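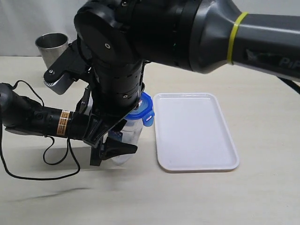

Pre-opening inspection, manipulation demo cell, Sultomura open day, November. The cell was walked through in the hour before doors and again after the second demonstration group. It runs two arms over one table: a large gray arm with a yellow band, and a black arm with an orange-and-white warning label around it. Objects for the demonstration are a clear container with a blue snap-on lid, a white rectangular tray and a steel cup. Each item below is marked OK, OK WITH COMMENT, or ACTION. Comments are the inspector's. Work order reference 3971.

SECTION A. ACCESS AND BARRIER

A1. Visitor barrier in place on all open sides. OK.

A2. Distance from barrier to maximum reach of either arm at least 500 mm. ACTION. Short on the aisle side, where the barrier feet had been moved to make room for the sign-in desk. Desk relocated toward the Vitanden stand, barrier reset, distance measured again and accepted before doors.

A3. Floor marking visible under demonstration lighting. OK WITH COMMENT. Tape lifting at one corner. Pressed down for the day. Replace before the school visit.

A4. Group size limit posted at the entrance. OK. Limit is 22 persons including the presenter. The sign gives the limit only in small print at the bottom. Reprint with the figure at the top.

A5. Exit route behind the cell clear. OK.

SECTION B. EMERGENCY STOP AND SPEED

B1. Stop button at presenter position halts both arms. OK. Tested with both arms in motion.

B2. Stop button at operator desk halts both arms. OK WITH COMMENT. Works, but the button was behind a monitor. Monitor moved. Add the button position to the setup drawing.

B3. Restart requires deliberate reset at the operator desk. OK.

B4. Speed cap active. OK. Cap set to 20 percent of rated joint speed for all public sessions. Operators asked for a faster setting for the final session. Not approved. The risk assessment was written for the lower value.

B5. Arms do not enter each other's space outside the planned handover zone. OK WITH COMMENT. Verified from the planned paths at the desk. The simulated clearance does not include cables. See C2.

SECTION C. ARMS, CABLES, MOUNTS

C1. Warning labels present and legible. OK.

C2. Cables secured and free of the motion path. ACTION. Cables on the black arm hang in loose loops at the table edge. Fit two more clips along the forearm and leave slack at the joints only. Run the full program once at reduced speed after the change and watch the loops through the handover.

C3. Mount bolts checked with torque wrench. OK. Marks renewed.

C4. Gripper jaws free of cracks and loose screws. OK. Checked by hand with power isolated.

C5. Gripper force limit set for thin plastic. OK. Tested on a spare container before the first group. No cracking at the set value.

C6. Arm bases rigid, no movement when pushed by hand. OK.

SECTION D. TABLE AND DEMONSTRATION OBJECTS

D1. No glass or sharp objects on the table. OK.

D2. Containers to be used closed and empty. OK. The presenter's script mentions pouring. Strike that line. No liquids in the cell.

D3. Start position of the tray marked on the table. ACTION. Position was judged by eye. Put down low-tack corner marks and confirm that the camera calibration still passes with them in place.

D4. Spare objects stored outside the barrier. OK. Box is under the operator desk.

D5. Objects dropped during a session are left until both arms are stopped. OK WITH COMMENT. Presenters from Plelteditz knew the rule. The relief presenter from Gökçe had not been given the sheet. Briefed at the cell, signature obtained.

SECTION E. AFTER THE SECOND GROUP

E1. Barrier unchanged. OK. Remeasured on the aisle side.

E2. Log reviewed for unplanned stops. OK WITH COMMENT. One protective stop on the gray arm during the handover. Program resumed from the start position by the operator. Cause not established. Export the joint log and attach it to the work order.

E3. Noise at the barrier acceptable for normal speech. OK.

E4. Visitor questions about touching the arms. Presenters gave differing answers. The answer is no, including when the arms are stopped and including for staff without cell training. Add to the script.

OPEN ITEMS CARRIED FORWARD

A3 floor tape. A4 sign reprint. B2 drawing. C2 cable clips. D2 script line. D3 tray marks. E2 joint log. E4 script.

C2 and D3 to be closed before the cell is next run with visitors present.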